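3.2 What ends up on the table 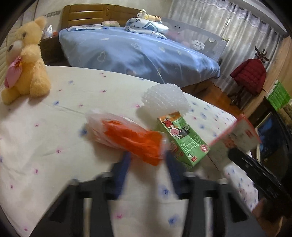

I should say early on that I never set out to write about packaging. My plan was to look at how people in Trurside put their shopping away, and I thought the food would be the interesting bit. Then I spent a Monday evening going through my notes with Ekene Bassey, and we both kept coming back to the wrappers! Cartons are easy (they have a shape, you can stack them, you know which way is up), but soft bags slump and fold over on themselves, and people told us again and again that these were the things they put off sorting.

Figure 4. A printed cloth with a green milk carton, a clear plastic bag around something orange, and a curl of bubble wrap.

Of the 2,785 items in our diaries, more than 200 were written down simply as "bits". I love that word, but it made coding a pain. We ended up using the Wijesinghe headings, which split things by how they hold their shape, and added one of our own for padding such as bubble wrap, as people tended to save it for later. Eight households kept theirs in a drawer. I do the same, so I may be a bit soft on them when I get to the scores in 3.3.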